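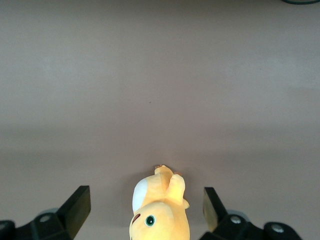 December
By Suleiman Effiong

The Idahosa branch library will stay open until 8 p.m. on weeknights starting next month, after the town council approved money for two more part-time staff.

The building now closes at 5:30 p.m., which readers have complained about for years. A petition asking for later hours collected 1013 signatures over the summer and was handed to the council in September.

Branch manager Mogens Þorgeirsson said the extra time will go mostly to homework help and the adult reading groups, which currently meet in a church hall on Rerkon Street. "People get off work at five and we're locking the door," he said. "We've wanted this for a long time."

The children's room will keep its own schedule and close at 6:30 p.m. Story time stays in the morning.

The council also set aside money for 400 new books, with 100 of them in large print. Orders will go out before the end of the year - the last big purchase was 4 years ago.

Parking behind the building will be free after 5 p.m. The side entrance on Groker Lane remains closed while the steps are repaired, so visitors should use the front door.

Weekend hours are not changing. Library cards are free to anyone who lives or works in town.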